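25 October 2019

Finally Friday! I have been dreaming about soup since Tuesday, so after work I walked the long way home past Drerngate and bought leeks, a sad little celery root and the good butter (I know, I know, I said no more good butter until the car is paid off). The rain held off until I was right at my own corner and then it dumped on me.

Still on the 1,000 piece puzzle I started in September. It's all sky now and I hate it. I did 7 pieces last night and called it a win. I also got to page 442 of the big library book, which has something like a whole chapter on canals, and I'm kind of loving it? It's due back Monday and there are 700 pages, so I'll be renewing.

Soup came out too salty. Ate two bowls anyway with the heel of the bread.

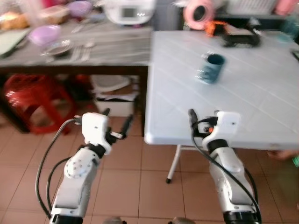
White folding table, Friday

Tomorrow: laundry, call the dentist's office if they're even open, and find my other brown glove. I had it on the bus, I'm sure of it. Oh, and more celery root, the little one was hardly worth peeling.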